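House Rules for Hand-Held Grippers

Most written guidance on gripper safety assumes a fixed arm behind a fence. Hand-held grippers, carried by an operator through a furnished room, fall outside that assumption, and labs that use them have been writing their own rules. The set in use at Landeg since May runs to six pages. Two of them deal with the operator; the rest deal with the table.

Mared Humphreys, who drafted it, began with the contact surfaces. Finger pads are inspected at the start of each shift and replaced after 600 grasps or at the first visible tear, whichever comes first. The log entry gives the tool number, the side and the initials of the person who fitted the pad. Pads are changed in pairs. A new pad facing a worn one shifts the closing point off center, and the error shows up later as a slipped lid or a crushed stem.
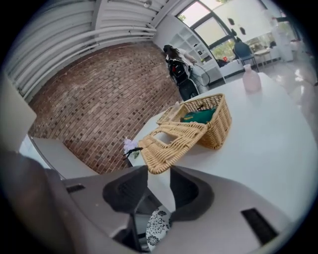 Should a lidded container be open or closed when a task begins?

Either is acceptable, provided the starting state is written on the task sheet and the operator checks it before the fingers move.

Hinged lids get their own section. The rule is to grip at the handle opening or the rim, never at the hinge side, and to stop if the container slides on the table. Woven materials are treated as fragile regardless of how stiff they feel. Cloth inside a container is folded to the same pattern for each repeat, and the fold is named on the sheet.

Bystanders were the hardest point to settle. An early draft cleared the room entirely. Huw Pumphrey argued that this was unworkable in a shared space, and the current text allows other people to be present if they have been briefed and stay out of the operator's reach. Loose cables are kept off the walking route.

Bikano adopted the same text on 5th February with two changes: a shorter pad interval and a second signature on the log. Humphreys has accepted the signature for the next revision. The pad interval is still under discussion.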